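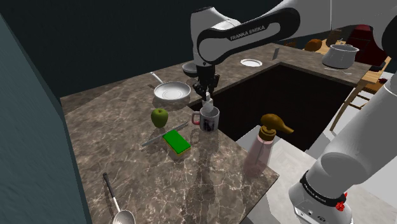

A simulated robot arm reaches over the mug in the kitchen program used by the Flitdale robotics club.

2020-10-07

FLITDALE STUDENTS TAKE ROBOT ARM INTO THE KITCHEN FOR GRUNGATE CHALLENGE

The robotics club at Flitdale Secondary College is off to the final of the Grungate Student Robotics Challenge, and its 11 members could not be more thrilled! The team, known as Genau, learnt this week that its entry in the household tasks division is one of 6 to go through to the last round in December.

Household tasks is a new division this year and is run completely in simulation. Teams write the program for a robot arm working at a kitchen counter, with the sort of things you would find in any home: a mug, an apple, a sponge, a frying pan. The arm has to pick up the item it is asked for and put it where it is told, without knocking over the rest of the washing-up. Then the layout changes and it has to do it all again.

Genau's entry went through 300 of these layouts in the qualifying round. Students in Years 9 to 12 shared the work, meeting at lunchtimes and (more often than their parents might have liked) online in the evenings. The younger members looked after the scoring log and replayed the failed runs, while the seniors rewrote the part of the program that decides how the gripper should come in towards an object.
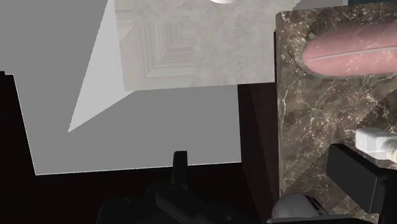 Small things near the edge of the counter caused the most trouble, and the club spent a good part of the term on them. An early version was terrific with the mug and hopeless with almost everything else. The students ended up giving the arm a second approach angle to try when its first was blocked, and their practice scores started to climb from there.

"We had a whole page of the logbook that just said 'missed the spoon'," the team wrote in its entry notes. "When it finally got one we made so much noise the library asked us to move."

The finalists will receive their new layouts at the start of December and will have 2 weeks to prepare. Judging takes place at the Prothero Centre, where families and friends are welcome to watch the runs on the big screen. Entry is free.

The club is open to every student at the college and no coding experience is needed. New members can sign up at the front office.

Media contact: Flitdale Secondary College, communications office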